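FOR IMMEDIATE RELEASE

19 May 2025

Calwood Coin Watch Warns Buyers: Read the Small Print on "Limited" Collector Coins

BALTONBERG. Calwood Coin Watch, a buyers' group for people who collect modern coins and medals, today put out its first review of how new collector pieces are described to the public. The group looked at 223 sales listings from shops, mail-order dealers and online sellers. It came away with doubts about a good many of them.

The review asked a plain question of each listing: could an ordinary buyer tell what was being sold? In 14 cases the listing never said whether the piece was a legal-tender coin or a privately made medal. Those two things may look alike in a plastic case. They do not hold the same place in a collection, and they rarely bring the same price when the time comes to sell.

"Limited" was the word that gave the reviewers the most trouble. Some sellers used it for a fixed number of pieces, with the number printed on the certificate. Others used it for anything ordered before a closing date, however many orders came in. A few used it with no number and no date at all. Calwood Coin Watch takes the view that a limit the buyer can't check is only a sales word, and that collectors should pay for it accordingly, meaning nothing.

The group is just as doubtful about the low-number premium. One listing offered certificate number 200 at a higher price than the rest of the same issue. The coin in the box was struck from the same dies, in the same metal, to the same finish. There may be buyers who enjoy owning a round number, and they are free to spend their money that way. The seller's claim that such numbers "always do better" came with no sales records to back it up, and the group's written request for some has not been answered.
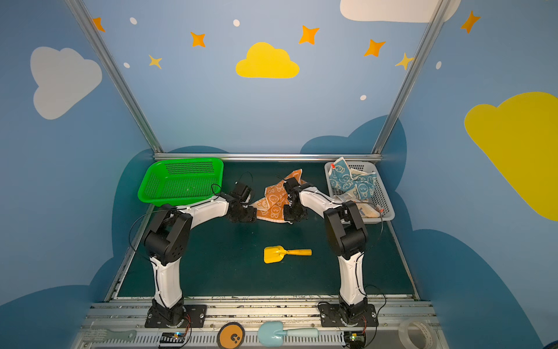
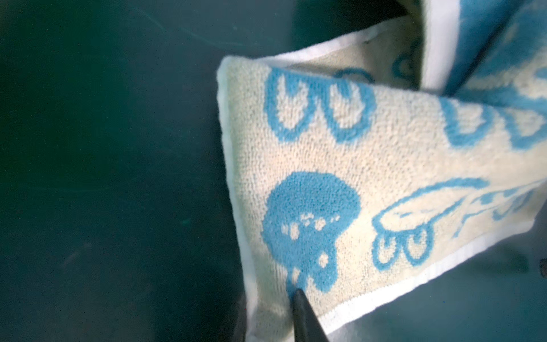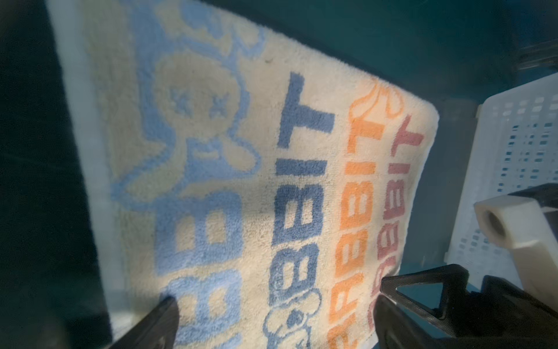
Patterned towels on a green surface or in a green bin.

Set sales came in for criticism too. In a typical offer the first coin is priced low, and the rest follow by mail at full price unless the buyer cancels. The terms are usually there if you look for them, often on the back of the order form in gray type. The group does not say this is against the law. It does say that a seller proud of the arrangement would print it on the front.

The review also takes a hard look at the Baltonberg Bridge medal, a silver-plated piece sold since last October by more than one dealer in the area. The advertising calls it "the official tribute." Official according to whom is never stated. The certificate gives an issue limit of 876 but says nothing about whether the same design may be struck again in another metal or another size. Buyers who think they own one of 876 may find later that they own one of 876 in that finish only.

Calwood Coin Watch is not asking anyone to give up collecting. Many mints and dealers describe their goods well, with the weight, metal, diameter, finish and issue limit all in one place. The review found plenty of listings like that and has no complaint about them.

What the group would like to see in every listing:

The words "coin" or "medal," used correctly
The metal, and whether it is solid or plated
The issue limit as a number, or a clear statement that there isn't one
The full cost of a set, including shipping, before the first payment
The buyback terms, if the seller says there is a buyback

Benell Guides, which prints the price booklet used by many local clubs, has agreed to carry the checklist inside the back cover of its next edition. The Qaisi Coin Fair will hand it out at the door in October. Whether sellers will follow it is another matter. A similar list was passed around at the fair some years ago, and the wording of the ads did not noticeably change.

Copies of the full review are free to clubs and libraries and can be requested by mail. Listings are quoted without sellers' names. The group accepts no advertising from dealers or mints and gives no opinion on what any single coin is worth.

About Calwood Coin Watch

Calwood Coin Watch is a membership group based in Baltonberg. It collects complaints and questions from buyers of modern coins and medals and publishes what it learns. It does not buy, sell or grade coins.

Press contact: Calwood Coin Watch, Press Desk, Baltonberg

###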